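Updated Feb 25, 2020

# Moving coins from an exchange account to your own wallet

These steps cover a first withdrawal from Sarnberg to a Kozma wallet. Menus on other exchanges have different names, but the order is much the same. Set aside an evening for it. Most of that time is waiting for emails and confirmations.

## Before you start

You need:

- a Sarnberg account with the identity check finished
- the Kozma wallet installed on a computer you control
- a pen and two sheets of paper
- a balance above the exchange's withdrawal minimum

The examples use a balance of $200 in Bitcoin. If you hold Grakora tokens, read the section on networks first, as they move on a different chain and a Bitcoin address won't work for them.

Turn on two-factor login at the exchange if you haven't done so. Sarnberg locks withdrawals for a while after any change to security settings, so do this the day before.

## Step 1: Create the wallet

Open Kozma and choose **New wallet**. Pick a password you don't use anywhere else. The password protects the file on this computer and nothing more. If the computer dies, the password will not bring the coins back.

The next screen shows the recovery phrase. Write the words down in order, on both sheets. Number them. Check the spelling against the screen, then check it again from the last word to the first.

Don't take a screenshot, don't save the phrase in a notes app and don't mail it to yourself. Anyone who reads the phrase can spend the coins.

Kozma then asks for a few of the words to confirm. After that the wallet opens with a zero balance.

## Step 2: Test the recovery phrase

A lot of guides skip this. Do it now, while the wallet is empty.

1. In Kozma, open **Receive** and write down the first and last six characters of the address.
2. Close the wallet and choose **Remove from this computer**.
3. Choose **Restore** and type in the phrase from paper.
4. Open **Receive** again and compare.

If the characters match, the paper copy is good. If they don't, start over with a new wallet. Put the two sheets in different buildings if you can.

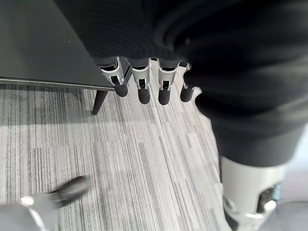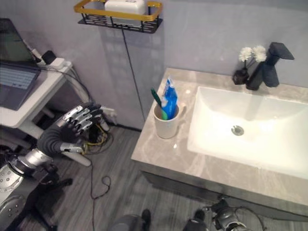
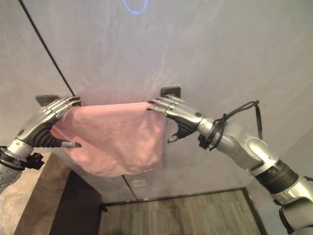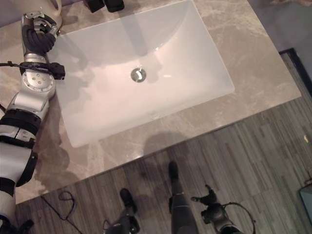

*Robotic hardware: fingers, a raised hand, a towel held in two hands, an arm beside a sink.*

## Step 3: Send a small amount first

Log in to Sarnberg by typing the address into the browser. Ads above search results have led people to copies of the login page.

Go to **Balances**, find Bitcoin and select **Withdraw**. Paste the receive address from Kozma into the box. Compare the whole address with the one in the wallet, character by character. There is malware that swaps a copied address for another one, and it often picks one with a similar beginning.

Enter $2 worth if the minimum allows it. If it doesn't, enter the minimum. Confirm with your two-factor code and then with the link in the email.

The exchange takes its fee at this point. On a small test the fee can be larger than the amount sent. Treat it as the price of the test.

## Step 4: Wait for confirmations

The transaction shows up in Kozma as **Pending** once the exchange has sent it out. Leave it until the status changes to **Confirmed**. On a busy day this can take hours, and there is no use in sending a second one to hurry the first.

If nothing appears at all, look at the withdrawal history on the exchange. "In review" means it hasn't been sent yet. "Sent" comes with a transaction ID, and you can paste that into any block explorer to follow it.

## Step 5: Send the rest

Repeat step 3 with the larger amount. Kozma gives you a new receive address each time — the old ones still work, but a fresh one is better for privacy.

I split mine into $100 and then the remainder. One transfer would have saved a fee.

## A note on networks

Grakora tokens run on the Jemiris chain. In Kozma they have their own tab and their own address format. When you withdraw them, Sarnberg shows a drop-down list of networks, and the choice there has to match the wallet tab. Tokens sent over the wrong network may not be recoverable, and support can't reverse the transfer.

You also need a small amount of the Jemiris coin in the wallet to pay fees when you move the tokens later.

## Keeping records

Download the withdrawal history as a CSV after each transfer. Save the date, the amount, the fee and the dollar value at that time. Moving coins between your own accounts is generally not a sale, but you'll want the original purchase price on hand when you do sell. Sarnberg posts its yearly statements in March.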